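How to Clean and Shine a Stainless Steel Sink

Posted June 15, 2018 by Caoimhe Carroll

Stainless steel is easy to look after once you know two things: it has a grain, and it does not like chlorine. The method below takes 30 minutes for a sink in regular use. A neglected one may need a second pass.

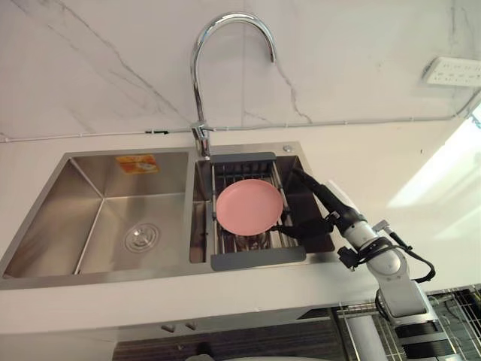
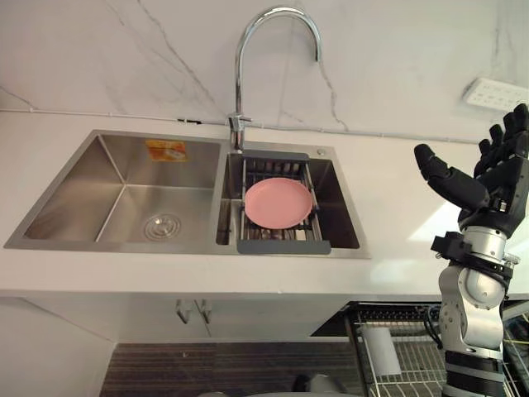
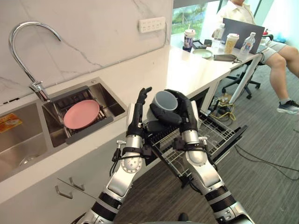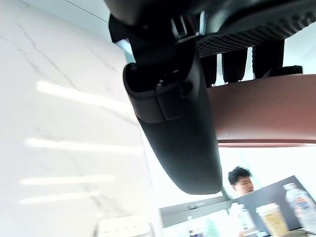
What you need

Dish soap
Baking soda
White vinegar in a spray bottle
A soft sponge (no green scouring side)
An old toothbrush
Two dry microfiber cloths
A few drops of olive oil or mineral oil

Step 1. Empty and rinse

Take out dishes, racks and mats. Lift out the strainer if yours comes out. Rinse with warm water and push any food scraps into the trash. Grit left in the bowl will scratch when you start to rub.

Step 2. Find the grain

Look closely at the bottom and you will see fine lines running one way. Always rub along them. On many sinks the lines change direction between the floor and the walls, so check each surface.

Step 3. Wash with soap

Wash the whole sink with dish soap and the sponge, then rinse. This gets the grease off. Baking soda doesn't do much on top of a greasy film.

Step 4. Baking soda

With the sink still damp, sprinkle baking soda over the floor and press some onto the walls with the sponge. Rub with the grain, using light pressure. Use the toothbrush around the drain, along the rim and at the base of the faucet. Leave it for 4 minutes.

Step 5. Vinegar

Spray vinegar over the baking soda. It will fizz, then settle. Wipe again and rinse well with warm water. For chalky spots from hard water, lay a paper towel soaked in vinegar over them for a few minutes, then rinse. If your counter is marble, keep the vinegar off it. It etches the stone.

Step 6. Dry

Dry everything with the first cloth, including the faucet. Water spots come from letting it air dry.

Step 7. Oil

Put 3 drops of oil on the second cloth and wipe along the grain. Buff until it no longer feels slick. I do this once a month. Enda Hegarty, who taught me the method, skips it and her sink looks fine.

Do not use

Bleach or anything containing it
Steel wool, which leaves bits that rust
Silver polish
Oven cleaner

Rust spots

Small orange specks are usually from a can or a cast iron pan left overnight. Make a paste of baking soda and water, rub gently with the grain and rinse. Deep scratches are another job and need a repair kit matched to your finish.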